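3.2 Capacity measures in the Rendville reckoning books

The second group of sources consists of 27 manuscript reckoning books held at Rendville, of which 26 contain at least one chapter on gauging, the practical art of finding how much a vessel holds. Barroso and Salgado treated these chapters as simple copies of printed manuals. Our reading does not support that view. Five of the books give working rules that appear in no printed source known to us, and the rules differ from town to town.
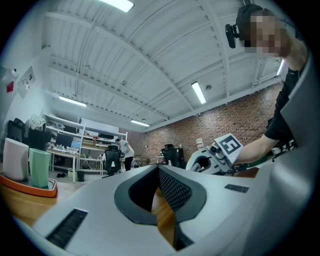
Figure 4. Two cups on a tray, one white and one mint green.

The gauger's main difficulty was that few vessels had straight sides. A barrel could be treated as a cylinder with a corrected width, and most of the books do so, taking a mean of the diameters at the belly and the head. Smaller household vessels received less attention. For a cup with a slightly flared wall, such as those in Figure 4, the mean of the top and bottom widths gives a result that is always a little too small when the sides slope evenly. The writer of the Stodum book knew this - he adds a small allowance to each result - but he offers no proof and may have found the figure by filling vessels with water.

Toledo has argued that such allowances were trade secrets, passed from master to pupil. The evidence is mixed. Three of the five books state the allowance openly in a table, while the other two give only worked answers from which it must be recovered. We return to these tables in Section 4, where they are compared with the market rules of the same towns.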